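Looking after cricket whites and pads

Grass stains come out best if you treat them the same evening. Rub in a little liquid detergent, leave it for 24 minutes, then wash on cool. Skip the bleach — it turns polyester yellow. 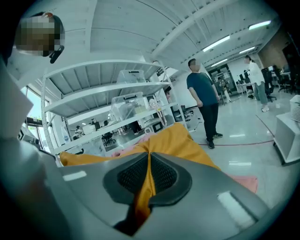

Pads need only a damp cloth and mild soap. Undo every strap first and stand them upright to dry, away from the heater. Gloves go palm up on a rack overnight.

Empty the kit bag after Tuesday practice and leave it unzipped. A spoonful of baking soda in an old sock takes care of the smell.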